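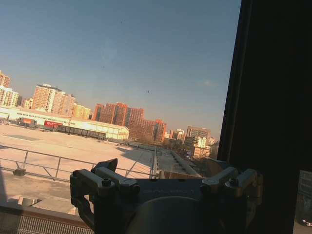 **Godville, 5th December** — I spent most of yesterday up at Kastach, the repair and packing shop that a lot of you know because your uncle or your neighbor works there, and I came home with a full notebook and a free mug. The company now has two robot arms on its packing floor. They started in March with one, the second came over the summer, and management says that's the number for now.

Kastach has 73 people on the payroll in Godville, and 56 of them work on the floor where the arms went in. No jobs were cut, according to the company, and the folks I talked to at lunch backed that up. What did change is who does what all day, and on that subject I got an earful!

The arms take small parts out of trays and set them into foam-lined boxes. It used to be done by hand, standing up, for a full shift, and one woman who did it for years told me her wrists would wake her up at night. She now runs the check station, sitting down, and likes it fine. The man next to her was less happy. He used to chat with the packer across from him all morning, and now he has an arm across from him (he has tried talking to it, he says, and it's a poor listener).

The part I hadn't expected to find interesting was the teaching. When a new kind of part comes in, somebody has to show the arm where to grab it, and Kastach decided early on that this should be done by packers and not by the office. So far they've put together 344 saved grips, each with a name typed in by whoever made it. Some of the names are very sensible. Some I can't print.

People who do the teaching get a higher hourly rate on those days, and that has become the sore spot. There's a sign-up sheet, and it fills fast. A few of the evening crew told me the sheet is always full before they even clock in, which doesn't seem fair to me either. The shop manager said a separate evening sheet is coming after the holidays. I wrote that down in front of him.

The software comes from a small outfit called Erdős, and they were on site a lot in the spring. The packers had good things to say about them, mostly that they listened. The stop buttons got moved lower after shorter workers complained about the reach, and the beeping was turned way down. I stood next to one arm for a good half hour and could hear the radio the whole time.

Breaks are different too. The whole floor used to stop at once, and now they go in turns so that there's always a person near the arms. That means smaller groups in the lunchroom and, I'm told, much worse card games.

The Kastach shop in Iten is supposed to get the same setup in March, and a couple of Godville packers have been asked to go over and help the crew there get started. One has said yes. The other is holding out until she hears what the travel pay is, and I'd do the same.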